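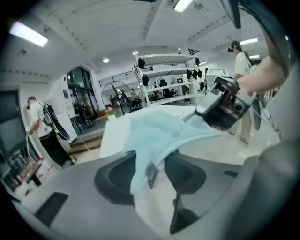
Figure 3. Light blue cloth used in the handling task, with its upper edge resting on the white tabletop.

4.2 Effect of line drying on perceived stiffness

Cotton that has dried without movement is often described as harsh or boardy. Hemon explained this with a thin layer of bound water that joins neighboring fibers at their surfaces and stays in place after the rest of the moisture has left. Pruvetti found the same rise in stiffness in samples rinsed with softened water, so mineral deposits alone cannot explain it. Neither study asked whether people who wash clothes at home notice the change at the levels measured in the laboratory, or whether it affects how they store and use the items.

We sent a survey to 600 households in Kulimthorpe in March. The town has hard water and a large share of older row houses with small rear yards, and many residents dry laundry outdoors for at least part of the year. Each household was asked how it dried towels, bed linen and everyday shirts, whether it used a softener, and how it rated the feel of each item on a five-point scale. Usable replies came back from 151 households. Replies were left out if the drying section was blank or if more than one method had been marked as the main one for the same item.

Towels received the lowest ratings for softness among households that dried outdoors. Bed linen was rated higher, and several respondents wrote that they preferred sheets with a crisp feel. The same word, "stiff," was used as a complaint about towels and as praise for pillowcases. For this reason we do not treat softness and satisfaction as the same measure in the rest of the paper.

Households that used an indoor rack gave ratings close to those of households that used an outdoor line. We had expected a larger gap, given that wind moves the fabric and should break some of the bonds between fibers as they form. One possible reason is that respondents rated their laundry after folding it, and folding bends the cloth enough to loosen it. The survey did not record when the rating was made. Shaking an item before hanging it was common in both groups and may also have narrowed the difference.

The handling task was meant to address part of this problem. Participants bunched a piece of cloth, opened it out on a table and rated its feel before and after. Crumpling leaves visible creases, and Sulemana has argued that people judge creased fabric as rougher even when its surface is unchanged. We therefore asked for the second rating with the cloth out of sight. Test pieces were cut to 500 mm on each side, with a 50 mm strip along one edge set aside for bending measurements.

Two limits should be noted. The survey relied on memory, and people who had recently changed their drying method may have mixed old habits with new ones. It was also carried out at the end of the heating season, when indoor air is dry and racks clear quickly. A repeat in September would show whether the ratings for indoor drying hold in damper conditions.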